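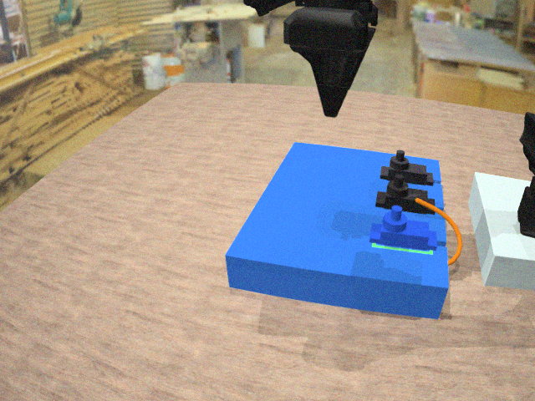 22nd August

Up too early, coffee cold by the time I sat down with it. Writing this fast before the train. Hand still sore from yesterday, the thumb mostly, crimping all afternoon at the bench.

So. The question again. My sister asked at dinner when she can have a machine that does the laundry and I gave her my usual speech, and she said I give the same speech every January and every summer and could I please just say a year. I didn't say a year. I said it depends which part of the laundry. She threw a napkin at me.

But it does depend! Carrying the stuff, fine. Pushing a button, fine. Pulling one sock out of the leg of a pair of wet jeans, no. Not in my house. I've seen clips where it works and I've seen what the room looks like in those clips. One shirt, flat table, good light.

Anyway, work. The whole day went on the orange cable.

The sim job is the little parts on the blue block, two black and one blue, and a cable coming off the middle one. The rest is a wood table and a fuzzy workshop behind it that somebody at Woveo put in to make it feel like a real shop. Buckets and benches and so on. I like the buckets, white ones, one with a fat orange band. My guess is they're there so the vision side doesn't get spoiled by a plain gray room. Fine by me, it's nicer to look at for ten hours.

The parts are easy-ish. Hard bodies, they stay where you put them, the round post gives you something to grab. Pick one up, set it down, the physics behaves. Even there the middle one is so close in front of the far one that the fingers have to come straight down or they knock the neighbor. Took me a morning last week to stop it doing that. A person would just nudge one aside with a knuckle and not know they'd done it.

The cable though. In the sim it's a nice smooth curve, out past the edge of the block and down and back in again, looks like somebody drew it with one stroke. A real one doesn't do that. A real one remembers the spool. You lay it down and it gets up again. I've got a bag of them under my desk from Skidell and every single one wants to be a different shape. Grabbed one at lunch and tried to make it lie like the one on my screen, held it with tape, and the tape let go while I was eating my sandwich.

Ran the batch. 3000 tries overnight, which sounds like a lot and is nothing. Most of the bad ones are the same bad one — it grabs the cable in the wrong spot, pulls, and the end swings round to the back where the camera can't see. Then it just goes on as if it was holding the thing properly. No idea that anything went wrong. That is the bit that gets me. I do that too sometimes, reach for the end of a wire and miss, but my fingers tell me before my eyes do.

Dilani came by at ten. Dilani Nanayakkara, new since spring, used to build wiring looms by hand at Patwary before she came over to us. She watched over my shoulder for a bit and said why is it grabbing it there. I said where would you grab it. She said nowhere, I'd roll it. And she picked one of the Skidell ones off my desk and sort of rolled it between finger and thumb until the end came round to face her, and then just pushed it in. One second. Less. I asked her to do it again slower and she couldn't. She could do it slow but then it didn't work, the end wandered off, and she got annoyed and did it fast and it went straight in.

I filmed it on my phone. Have watched it a stupid number of times now. Can't see what she does at the end. There's a little twist. Or a little give. She says she isn't doing anything.

At Patwary they had 13 people on that line, she said, all doing looms, and the firm bought an arm to help. It was very good at handing them the boxes. She wasn't being mean about it, she liked the arm, her shoulder stopped hurting. It brought the box, took the box away, never dropped one. Then the people did the wires. That was the deal and everybody was happy with it apart from the man who sold it, who had promised the wires.

I keep thinking that's the honest answer for my sister. It'll bring you the basket.

Afternoon was worse. Tried a roll move in the sim, our gripper can't roll. Two flat fingers, open and shut. You can fake it by having one arm hold and the other one slide, we've got the two arms so why not, but then they get in each others way over that block. There isn't much room on the right side, what with the white block next to it and only a strip of table between. Moved the start pose back. Moved it back again. At one point both arms stopped dead and waited for each other like two people in a doorway. Laughed out loud, alone, in an office with the blinds down.

Got it going by four. Seven good ones in a row and then the cable went through the block. Through it! Like a ghost. Contact settings, I'd loosened them on monday night's run to make it go faster — no, not monday, whenever it was, and forgot to put them back. So the seven don't count either. Threw the whole lot out. Should have checked. Wrote CHECK CONTACTS on a sticky note and stuck it to the screen and it fell off.

Ate a banana. Started over.

What I want to remember from today, for when I read this back and think I was being gloomy: the picking up works. Two years ago that was the part I'd have bet against. It finds the part, black on blue or blue on blue, doesn't matter, and I was really worried about the blue on blue. I'd stopped noticing that it works. You stop noticing and move on to complaining about the next thing. The shadows on that block are all over the place too and it deals with them.

And on the shop floor you can cheat, is the other thing. You can make a tray. You can put the parts in the same spot every time, you can ask the cable people for a stiffer cable, you can paint a line. Dilani says half her old job was somebody having thought about the tray. At home there's no tray. At home there's my kitchen drawer, with the tape and the batteries and the one chopstick.

We have the Jelden at home, the floor thing, bought it used. It is good! I want to be fair to it. It does the hall every day without me and I never think about it, so that's a machine doing a household chore, so there, that's a yes. Then last night it ate the fringe off the bath mat and sat there beeping until I cut it loose with nail scissors. Who clears up after the thing that clears up. Me, on my knees, at eleven at night.

So my year for her is still no year. Floors, now. Carrying, soon I think, if you've got the money and no stairs. Boxes in a shop, now. Wires, ask Dilani. Laundry, the folding of the easy things maybe, and the jeans with the sock in them I'd put after everything else on the list. I'd be glad to be wrong, I hate doing it.

Tomorrow: contacts back to tight FIRST. Then one arm holds low near the block and the other comes at the end from the side. Ask about softer finger pads. Ask Dilani if I can film her from underneath, glass table maybe, the one in the canteen. Buy tape that sticks. Call the dentist back, third time.

Train in ten minutes, can't find my other shoe. There's a chore for you.

Comments

ropewalk_tess
The rolling thing is real. I tie flies for fishing and I couldn't tell you what my thumb does either. If I think about it I lose the feather.

Marvin in the basement
We had an arm on our packing line and same story, great with boxes. It got stuck on bags. Anything floppy. They ended up putting the bags in boxes first so it could lift them, and guess who put the bags in the boxes.

gluepot
what stiffness are you using for the cable? if it's one value all the way along that could be why the end swings so much. ours got calmer when we made the last bit near the plug stiffer

 reply from author
 One value, yes. Ugh. Trying that tonight, thank you.

Hanneke
Your sister is right, you do say this every January.

ropewalk_tess
Did you find the shoe

 reply from author
 Under the Jelden.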